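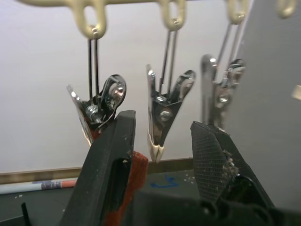
Dye notebook, November 17, 2022

Cochineal again, and it finally went red! Real red, no purple in it. I have been chasing this since September and I'm so happy with bath 9 that I'm writing it up before I even rinse the pots.

Recipe as run: the Carhuamaca wool, 1,000 g in skeins, scoured last night and left to soak. Alum and cream of tartar mordant, same as bath 8. Ground cochineal at 12 percent of the dry wool weight, steeped in the small pot, strained twice through the old cotton. Second straining caught a lot more grit than I expected, so keep doing that.

What changed: the water. Hortensia kept telling me our tap is too hard and was dragging everything toward plum, and she was right (she has been right since bath 4, sorry Hortensia). This time I used the rain barrel water for the mordant and the dye both. I also added a pinch more cream of tartar to the dye pot itself, so it's two changes at once, I know, I know. Bath 10 should be rainwater with the old amount so we can tell which one did it.

Heat: brought up slowly, an hour to get to a bare simmer, held for an hour, then left the skeins in the pot to cool. Flor wanted to pull them early and I'm glad we waited, the color kept climbing the whole time.

Weights

Skeins plus ties, still damp, 1,181 g on the bench scale. Will reweigh tomorrow when they are properly dry.

Exhaust bath

Still plenty of color left in there! Leidy threw in two bits of silk from the Brutotance offcuts and they came out the prettiest coral, almost orange at the fold. Tag is on the board by the sink. I'd love to try a whole scarf in the next exhaust.

To do

Lightfast strips in the south window, half covered, bath 8 next to bath 9.
Ask Socorro if the Tratham group still has spare cochineal, our jar is down to dust.
Vinegar and soda dips on the short ends, photograph next to the Fesell card.
Fill the second barrel if it rains!!
Ehab has the good thermometer, get it back before bath 10.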